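4 Tropfbewässerung Herrera in Betrieb nehmen
Stand: Mo 25. August

Dieses Kapitel setzt voraus, dass der Vorratsbehälter steht, der Deckel schließt und Sie die Katze vom Deckel entfernt haben. Wer Kapitel 3 übersprungen hat, blättert bitte zurück. Wir merken es später ohnehin an der Art der Anrufe.

Die Herrera versorgt bis zu 12 Töpfe über einen gemeinsamen Verteilerschlauch. Sie ist für Kübel- und Zimmerpflanzen gedacht, die regelmäßig Wasser wollen: Hibiskus, Engelstrompete, Zitrus, junge Korallensträucher, Bougainvillea in der Wachstumszeit. Kakteen brauchen sie nicht. Eine Orchidee auf Rinde auch nicht, auch wenn sie noch so vorwurfsvoll aussieht.

4.1 Bevor Sie anfangen

Legen Sie bereit:
Verteilerschlauch, aufgerollt
Tropfer mit Erdspieß, einen je Topf
Endstopfen
Schere oder Schlauchschneider
eine Schüssel mit warmem Wasser
einen Messbecher
ein altes Handtuch, das Ihnen nichts mehr bedeutet

Das Steuergerät meldet leeren Vorrat und verstopfte Leitungen auf Wunsch über das Hausnetz. Es arbeitet auch ohne Netz, nur eben schweigend. Die Anmeldung steht in Kapitel 7, für alles Folgende wird sie nicht gebraucht.

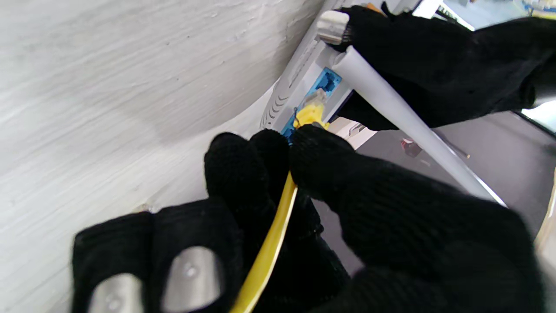 Gelbes Netzwerkkabel am blauen Anschluss.

Achtung: Netzteil und Steckdose gehören über den höchsten Wasserstand im Behälter. Wasser läuft am Kabel entlang nach unten und hält sich dabei an keine Gebrauchsanweisung. Lassen Sie das Kabel vor der Steckdose einen Bogen nach unten machen, damit die Tropfen dort abfallen.

4.2 Töpfe aufstellen

1. Stellen Sie alle Töpfe auf dieselbe Höhe. Eine Fensterbank plus drei Blumenhocker aus drei verschiedenen Erbschaften ist keine gleiche Höhe. Der unterste Topf bekommt sonst das Wasser des obersten und geht darin unter.

2. Stellen Sie den Behälter tiefer als die Töpfe. Steht er höher, läuft er nach dem Abschalten der Pumpe einfach weiter leer. Physikalisch ist das sehr hübsch anzusehen, auf Parkett weniger.

3. Sortieren Sie die Töpfe nach Durst. Großblättrige Pflanzen ans eine Ende, die genügsamen ans andere. Sie brauchen diese Reihenfolge in 4.4.

4. Gießen Sie jede Pflanze einmal von Hand an. Ausgetrocknetes Torfsubstrat nimmt Tropfwasser nicht auf, es läuft am Ballen vorbei und unten wieder heraus. Sehr trockene Ballen tauchen Sie besser, bis keine Blasen mehr aufsteigen.

Hinweis: Wenn Sie nicht wissen, welche Pflanze in einem Topf wächst, stellen Sie sie vorerst zu den Genügsamen und sehen Sie nach ein paar Tagen nach. Hängende Blätter bei trockener Erde heißen Durst. Hängende Blätter bei nasser Erde heißen das Gegenteil, und daran gehen deutlich mehr Zimmerpflanzen zugrunde, als ihre Besitzer zugeben.
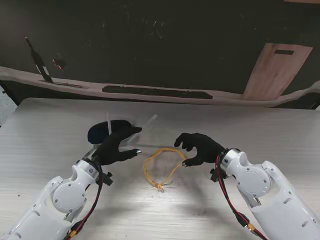 Übertöpfe ohne Abflussloch sind für den Betrieb mit der Herrera nicht geeignet. Wir wissen, dass die schönsten Übertöpfe kein Loch haben. Nehmen Sie den Innentopf für die ersten Durchläufe heraus und stellen Sie ihn auf einen Untersetzer, dann sehen Sie wenigstens, was unten ankommt.

4.3 Schlauch verlegen und Tropfer setzen

1. Rollen Sie den Verteilerschlauch aus und lassen Sie ihn eine Stunde liegen, am besten in der Sonne. Frisch aus der Packung hat er eigene Vorstellungen von seiner Form.

2. Schneiden Sie den Schlauch gerade ab. Ein schräger Schnitt dichtet nicht. Zwei schräge Schnitte auch nicht, aber der Schlauch ist danach kürzer.

3. Weichen Sie das Schlauchende kurz im warmen Wasser ein und schieben Sie es bis zum Anschlag auf den Stutzen am Steuergerät. Kein Spülmittel, kein Öl, keine Zange.

4. Stechen Sie an jedem Topf mit der beiliegenden Ahle ein Loch in die Oberseite des Schlauchs und drücken Sie den Tropfer hinein, bis er einrastet. Das Einrasten ist zu hören. Wenn Sie es nicht hören, ist er nicht drin.

5. Setzen Sie den Erdspieß auf halbem Weg zwischen Stamm und Topfrand. Direkt am Stamm fault die Rinde, direkt am Rand läuft das Wasser zwischen Ballen und Topfwand hindurch.

6. Verschließen Sie das Schlauchende mit dem Endstopfen. Dieser Schritt wird erstaunlich gern vergessen. Dafür das Handtuch.

Hinweis: Haben Sie ein Loch an der falschen Stelle gestochen, nehmen Sie einen Blindstopfen aus dem Beutel. Es liegen zwei bei. Florencia Bustos aus unserem Kundendienst hätte gern mehr hineingetan, die Verpackungsabteilung war dagegen.

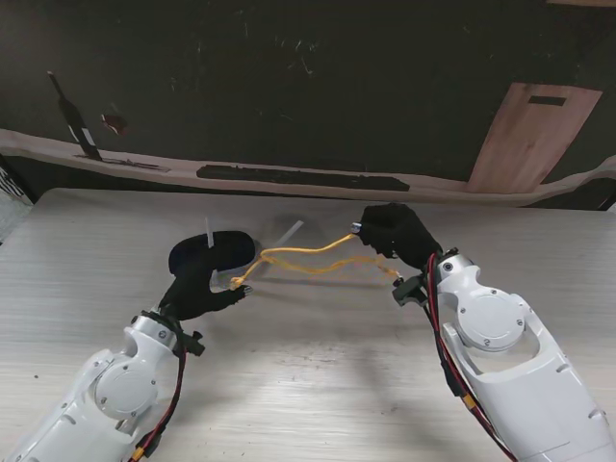
Handgelenk mit dunkelgrauem Ring, Kabel in Rot und Schwarz.

4.4 Wassermenge einstellen

Ab Werk gibt jeder Tropfer gleich viel ab. Das ist gerecht und für die meisten Pflanzen falsch.

1. Füllen Sie den Behälter bis zur unteren Marke. Leitungswasser geht, bei Zitrus und Azaleen ist Regenwasser besser. Wasser aus der Enthärtungsanlage ist für keine Pflanze gut.

2. Hängen Sie den Tropfer des durstigsten Topfes in den Messbecher.

3. Drücken Sie die Taste Probe. Die Pumpe läuft einen vollen Gießgang und schaltet selbst ab.

4. Lesen Sie ab. Ein ausgewachsener Hibiskus im Sommer kommt mit 400 ml je Gießgang gut zurecht. Steht weniger im Becher, drehen Sie die Kappe des Tropfers gegen den Uhrzeigersinn, sonst im Uhrzeigersinn. Die Kappe reagiert auf kleine Drehungen. Auf große auch, dann liegt sie unter dem Sofa.

5. Gehen Sie der Reihe nach bis zum genügsamsten Topf weiter. Danach prüfen Sie den ersten noch einmal, denn was Sie hinten zudrehen, kommt vorne mehr heraus. Ja, das ist lästig.

6. Notieren Sie die Werte mit dem Pflanzennamen. "Der Große am Fenster" ist im Winter, wenn alles umgeräumt wurde, als Bezeichnung nur begrenzt nützlich.

Achtung: Dünger gehört nicht in den Vorratsbehälter. Flüssigdünger bildet bei Licht Algen, organischer Dünger setzt die Tropfer zu und riecht nach einer Woche so, wie man sich das vorstellt. Düngen Sie von Hand auf feuchte Erde.

4.5 Gießzeiten

Gegossen wird früh am Morgen. Das Steuergerät schlägt diese Zeit vor, und wir schließen uns an. Die Pumpe brummt dabei. Wenn das Schlafzimmer nebenan liegt, schieben Sie den Beginn nach hinten, die Pflanzen sehen darüber hinweg.

Im Sommer ein Gießgang täglich, im Winter deutlich weniger. Ab dem Herbst verkürzen Sie die Menge nach und nach und beobachten die Erde mit dem Finger. Der Finger ist im Lieferumfang nicht enthalten, aber nach wie vor der zuverlässigste Feuchtefühler auf dem Markt.

Laubabwerfende Arten, die kühl überwintern, nehmen Sie nach dem Blattfall ganz von der Leitung. Korallensträucher etwa stehen dann fast trocken. Wer sie aus Mitleid weitergießt, hat im Frühjahr einen weichen Wurzelstock. Luuk Wuyts, der die Herrera in seinem Wintergarten erprobt hat, spricht über dieses Thema ungern.
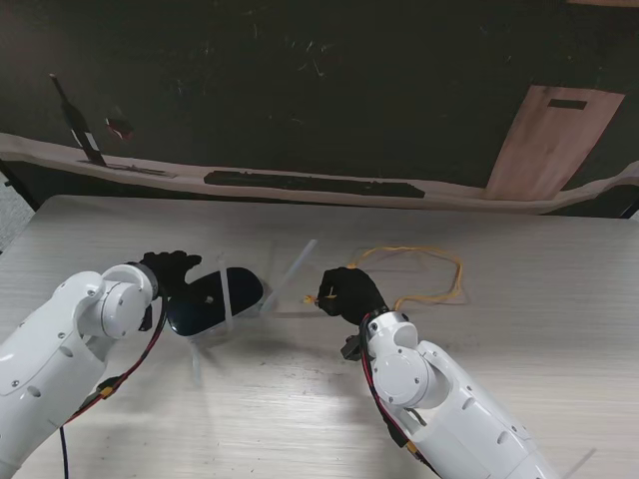

4.6 Probelauf vor dem Urlaub

1. Lassen Sie die Anlage mehrere Tage laufen, während Sie zu Hause sind. Der Abend vor dem Abflug zählt nicht als Probelauf.

2. Prüfen Sie jeden Morgen die Untersetzer. Stehendes Wasser nach einer Stunde: Menge verringern. Trockener Untersetzer und trockene Erde: Tropfer herausziehen, ausspülen, wieder einrasten.

3. Markieren Sie den Wasserstand am Behälter mit einem Streifen Klebeband und lesen Sie täglich ab. So wissen Sie, wie lange eine Füllung reicht. Rechnen Sie für heiße Tage einen Zuschlag ein.

4. Decken Sie den Behälter lichtdicht ab.

5. Geben Sie trotzdem jemandem den Schlüssel und sagen Sie dazu, dass nicht zusätzlich gegossen werden muss. Sagen Sie es zweimal. Hilfsbereite Nachbarn mit Gießkanne sind bei laufender Anlage die häufigste Ursache für nasse Füße, bei Pflanzen wie bei Menschen.

Tropft ein Anschluss auch nach dem Nachdrücken, schneiden Sie das Schlauchende ein Stück zurück und beginnen wieder bei 4.3, Schritt 3. Alle übrigen Störungen finden Sie in Kapitel 9.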